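Getting the Message Out: How Small Fire Brigades Tell People What Is Going On
Student project report, community safety unit
7 May 2019

Why I picked this topic

I grew up on the edge of Gavdale, in a house where the pager went off at dinner more often than I would have liked, and I suppose that is the real reason this report exists. When the topic list came around I had fully meant to do something on road design (I had even borrowed the books), but I kept coming back to one evening a few summers ago when there was smoke over the ridge and everyone in our street was out on the footpath asking each other what it was. It was a hay shed, well away from any houses. We found that out the next morning at the bakery, and by then two families had already packed their cars and driven to relatives.

So my question was a simple one. When a small brigade goes to a job, how do the people living nearby find out what is happening, and how could that be made better without giving tired firefighters yet another thing to do?

What I set out to do

I looked at three neighbouring areas: Gavdale, Troltton and Rind. They share a river and a highway, and they all rely on people who leave their ordinary work when the call comes in. Past that they are quite different. Troltton is the biggest, with a proper main street and a shopping centre. Gavdale is mostly farms and small blocks. Rind is a scattering of houses along a valley road where mobile reception comes and goes with the weather, or so the locals like to say.

I put a short survey into letterboxes and left a stack on the counter at each library. In all I handed out 910 forms and got 600 back, which I was very pleased with, and which my supervisor put down to the stamped envelopes. I also sat in on training nights and read through the public notices each brigade had put up over the past year, including the paper ones still pinned to the board in Rind.
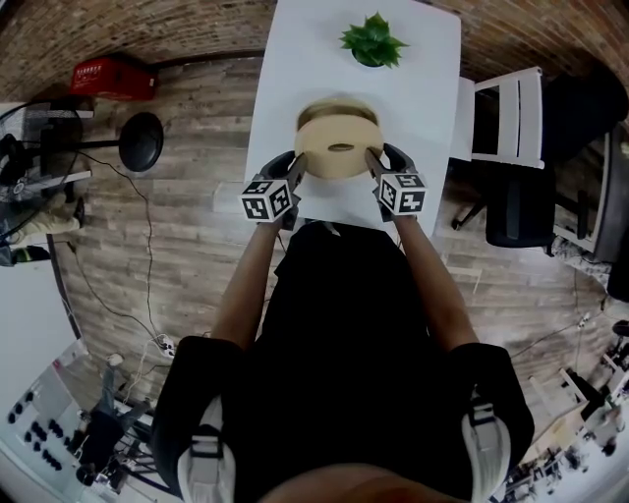 The survey had only a handful of questions. I asked where people would look first if they saw smoke or heard sirens, whether they usually found what they were after, and what they most wanted to know. I left plenty of room at the bottom for comments, and I am glad I did, as that is where nearly all the good material came from. People wrote right around the margins and onto the back.

What people told me

The first thing that stood out was how modest the requests were. Hardly anyone wanted a running commentary. They wanted to know where the fire was, whether the road was open and whether they needed to do anything. Plenty of people added that even a line saying "crews are there, no danger to homes" would let them go back to bed. One woman in Rind wrote that she sits up until she hears the truck come home past her gate, and that she has done this for years.

The second thing was that people look in very different places. Troltton residents mostly went straight to the brigade's social media page. In Gavdale it was a mix of the local radio and ringing a neighbour. In Rind it was nearly always the phone tree, an old typed list that hangs beside the fridge in a surprising number of kitchens. I counted 61 forms that mentioned it by name, and several people had drawn a little heart or a star next to it!

The third thing, and this one I hadn't expected, was that the all-clear matters as much as the warning. Brigades are fairly good at posting when they go out. They are much less good at posting when they get back, and you can understand why - by then there are hoses to hang and a truck to refill and somebody has milking at five. But for the people at home, a warning that is never closed off just sits there. I found notices from last May that still said a road was blocked by a fallen tree, and as far as an online reader could tell it was blocked yet.

The trial with Andard

Part of my project was to try something out. Andard is a simple message template that a few students in the year ahead of me put together for flood notices, and they kindly let me rework it for fire and rescue jobs. You fill in the place, the type of job, the state of the road and what the public should do, and it gives you the same short wording every time for the web page, the radio and the phone tree.
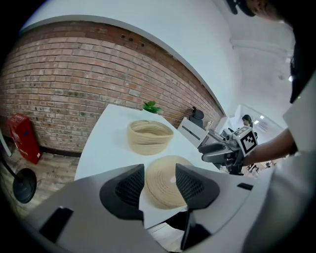

Gavdale brigade agreed to use it for one month. I had pictured somebody filling it in on the truck, which shows how little I knew, because everyone on the truck is busy. What worked far better was having it done by whoever stayed back at the station to mind the radio. That person already had all the details in front of them and, on the quieter jobs, was glad of something to do.

We had to change the wording twice. My first version said "incident resolved", and the feedback was that this sounded like a bank had written it. It now says "The crew has finished and gone home." I also took out the box for the time the job was expected to end. The crew leaders didn't like guessing, and a wrong guess led to more phone calls to the station than no guess at all.

What went wrong

I should be fair about the weak points. One month is short, and it was a mild, damp month with very little grass fire about. Most of the jobs were fallen branches, a couple of car accidents and a chimney. I can't say how the template would hold up on a hot, windy day with several crews out at once. Also, the library copies of the survey were probably picked up by people who like filling in surveys, and younger residents were thin on the ground in all three areas.

I also wish I had spent longer in Rind. The reception trouble meant the online part of the template was close to useless there, and I only worked out near the end that the message needed to be short enough to read down the phone in one breath and be passed on without mistakes.

What I would suggest

Each brigade should pick one place where news always goes first, and print it on the fridge card that goes out with the fire season letter. The all-clear should be part of the job sheet, next to refuelling, so that it gets ticked off with everything else. Rind should keep its phone tree and have the list checked every year, as a few of the numbers on the copy I was shown belonged to people who had moved away.

Gavdale has asked to hang on to the template through the coming summer, and I have left them a laminated copy beside the radio with my email address on the back.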